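The purchasing lead at Zosau keeps the equipment budget in a spreadsheet with 13 tabs, one of which is called "regrets." She opened it for me before I had found a chair.

"Everybody budgets for the arm," she said. "The arm is the easy line. You get a quote, you faint, you get a second quote. Then somebody asks what it's going to pick up."

Her lab is planning a second manipulation station for household tasks, and the arm has been approved since April. The rest of the list has been through 7 versions. The current one has 406 rows, and she defends most of them. Row 30 is a dish rack.

"I had a call with finance about the dish rack. They wanted to know if it was a capital item."

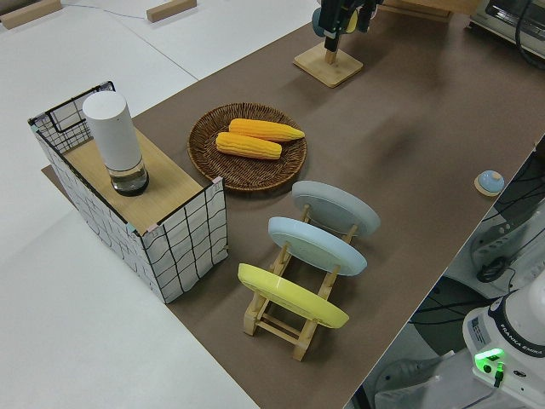 Props get the most argument, she told me, since they cost the least and everyone owns a kitchen. Grippers come second. She has bids from Stolteo and Ulitz and likes neither. Stolteo's is cheap until you add the fingers, which are sold separately. "Like a doll's shoes," she said. Ulitz includes the fingers and charges for the training day, at a rate that made her look up what the trainer eats for lunch.

I asked whether leasing had come up.

"Tzanetos offered us a lease. I read it twice. At the end we'd have paid for the thing and they'd still have it. I admired that."

Her advice to smaller labs is to price the cables, the spare fuses and the table before signing for anything with a motor. She also wants a line for toys, under that name. Her own request went in as "task objects, assorted," and came back with a question mark in the margin.

She has resubmitted it as "assorted task objects." It's with finance now.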